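How long can people sit still before they fidget?

My project began with a bet, if I'm truthful. I said I could sit for 18 minutes without moving and I lasted four (my nose itched!). So I asked friends to try it after lunch, with no phone and no music, and I noted when each of them first shifted a foot or scratched something. Everyone got 10 minutes at most. I thought the tall ones would crack first, but sleep mattered far more, and the worst results all came on Saturday, when half of them had been up late.

My report was meant to be 2,000 words and my first draft hit 3,000, mostly moaning about stopwatches. 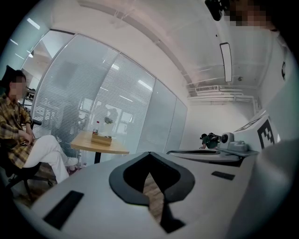 Elsa Nurmi reckoned I should have asked people what they were thinking about, as she'd spent her whole go planning dinner and never felt the time pass. I've put that down for round two.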